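Teaching a block-sorting arm by remote control - my demos look fine but the arm dithers
Posted in Learning from Demonstration, Skestosham Makers Help
6/30/25

soneck_shed
Hello all, and thanks in advance to anyone who wades through this. I've been at it since December and I've reached the point where a fresh set of eyes would be worth more to me than another weekend of fiddling.

I'm teaching a simulated arm to pick up small coloured blocks and put them away, one at a time. I drive it myself with a Trurkel hand controller, record each run, and then train on the recordings. The only view the policy gets is the wide one looking out over the gripper. So far I have 57 demonstrations, all of them successful, and I was feeling rather chuffed about that. The trouble is that when I let it run on its own it heads off toward a block quite nicely, then hovers and wanders between two of them as though it can't make up its mind. Out of 16 tries it finished 2. If I leave a single block on the table it does much better.

I've already tried training for longer and it made no difference I could see. Do I need more demos, or different ones, or have I got something wrong in the setup? I'm happy to redo the lot if that's what it takes, though I'd rather not find out the hard way twice!

savolainen_fan
More data. 57 isn't much for a cluttered table. Do a couple hundred and come back.

trurkel_tinkerer
Welcome, and please don't bin anything yet. I went through very nearly the same business with my own arm, and I'd look at how you choose your blocks before you worry about how many runs you've got.

When you sit down with the controller, which block do you go for first? If you're anything like me, it's whichever one takes your fancy. Some days I'd start with the nearest, and other days I'd save that one for last because it felt tidy. To me those were all perfectly good demonstrations. To the learner, the same table came with several different right answers, and depending on what you're training, it may well try to average them and end up pointing at the gap in between. Your single-block result fits with that, I think.

So pick a rule and stick to it. Mine is nearest to the gripper first, and if two are a toss-up, the one on the right. Write it on a bit of paper and prop it beside the keyboard. You could also give the policy the target colour as an extra input, which is the better fix in the long run if you ever want to ask for a particular block, but the rule costs you nothing.

The second thing is your hands. Watch your recordings back and look for the pauses. I used to stop dead just before every grasp to check my line, and the arm learned to stop there too, only it never learned when to start again. I trimmed the dead time out of my old runs and recorded 10 new ones where I kept moving, slowly but steadily, and the hovering eased off a good deal.

Last one, and I'll let you go. Drive from the same view the policy sees. I was flying mine from a nice roomy side window, so I could see blocks that were half hidden from the arm's own view, and I was making choices it had no way of copying. It feels awkward at first with the wide lens bending everything near the rim, but you do get used to it. My own view, for comparison: 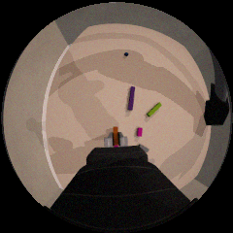
Orange block in the gripper. The grey one at lower right is partly hidden behind the arm.

With a view like that, I'd leave the grey block until the arm has moved and it's out in the open, and make that part of the rule as well. Shadows are worth varying too, if your simulator lets you shift the lights between runs.

soneck_shed
Oh, this is so helpful, thank you! I checked a handful of my recordings over a cuppa and I'm guilty on both counts, no rule whatsoever and a great long pause before each grasp. I've been driving from the side window as well. I'll trim the old ones first and then record a new batch, nearest block first.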